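Warum sind Taschentücher so weich und reißen trotzdem nicht gleich?

Hatschi! Na, wer von euch hat gerade Schnupfen? Ich jedenfalls schon, seit ein paar Tagen, und deshalb habe ich mir diesmal etwas vorgenommen, das ich im Moment ständig in der Hand habe: das Papiertaschentuch. Ihr zieht es raus, schnaubt rein, und weg damit. Dabei steckt in so einem dünnen Ding ganz schön viel drin!

Fangen wir mit dem Material an. Papiertaschentücher werden aus Zellstoff gemacht, und Zellstoff besteht aus winzigen Fasern, die meistens aus Holz kommen. Stellt euch einen Haufen gekochter Spaghetti vor, nur viel, viel kleiner. Die Fasern liegen kreuz und quer übereinander und halten sich gegenseitig fest. Wenn ihr ein Taschentuch langsam auseinanderreißt und die Risskante gegen eine Lampe haltet, könnt ihr die feinen Härchen sogar erkennen.

In der Fabrik schwimmen diese Fasern zuerst in sehr viel Wasser. Der dünne Brei läuft auf ein Sieb, das Wasser tropft ab, und übrig bleibt eine hauchdünne Schicht. Die wird auf einer großen, heißen Walze getrocknet und mit einer Art Klinge wieder abgeschabt. Dabei schiebt sich das Papier zu lauter klitzekleinen Fältchen zusammen — das nennt man Kreppen. Und genau die Fältchen machen das Tuch so schön weich und ein bisschen dehnbar.

Eine einzige Schicht wäre aber viel zu schwach für eine richtige Schnupfennase. Also legt man mehrere übereinander, oft drei oder vier. Das könnt ihr selbst nachprüfen: Reibt an einer Ecke zwischen Daumen und Zeigefinger, dann lösen sich die Lagen voneinander. Am Rand seht ihr meistens ein eingedrücktes Muster. Das sieht hübsch aus, hält aber vor allem die Lagen zusammen.
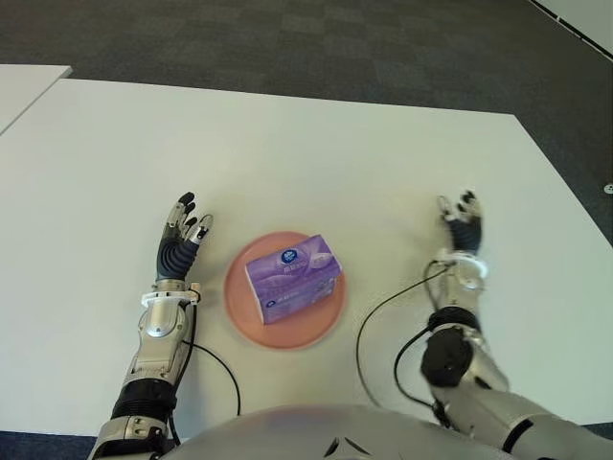

Jetzt zur Packung. Die Folie ist aus Kunststoff, weil Papier und Feuchtigkeit sich nicht gut vertragen. In der Jackentasche oder im Ranzen, neben einer undichten Trinkflasche, wäre ein Stapel Tücher ohne Hülle schnell Matsch. (Fragt nicht, woher ich das weiß.) Viele Packungen haben dazu noch eine Klebelasche, die man immer wieder auf- und zumachen kann. Der Kleber darauf darf nur ein bisschen kleben, sonst würde die Folie beim Öffnen reißen.

So, und nun wird experimentiert! Ihr braucht ein Taschentuch, ein Blatt Schreibpapier, einen flachen Teller und etwas Wasser. Wer mag, färbt das Wasser mit ein paar Tropfen Tinte.

Gießt ein wenig Wasser auf den Teller. Schneidet vom Taschentuch und vom Schreibpapier je einen gleich breiten Streifen ab und haltet beide mit dem unteren Ende hinein. Beim Taschentuch klettert das Wasser flott nach oben, beim Schreibpapier geht es viel langsamer. Zwischen den lockeren Fasern sind nämlich lauter winzige Lücken, und in denen zieht sich das Wasser ganz von allein hoch. Schreibpapier ist dichter und extra so behandelt, dass die Tinte nicht verläuft.

Noch was Wichtiges: Taschentücher gehören nicht ins Klo! Klopapier zerfällt im Wasser schnell, Taschentücher halten viel länger zusammen, damit sie beim Schnäuzen nicht durchweichen. Im Abflussrohr können sie deshalb alles verstopfen. Benutzte Tücher kommen in den Restmüll, und danach heißt es Hände waschen.

Ich gehe mir jetzt einen Tee kochen und putze mir die Nase. Und ihr probiert mal aus, was schneller Wasser aufsaugt: ein Taschentuch oder ein Stück Küchenrolle!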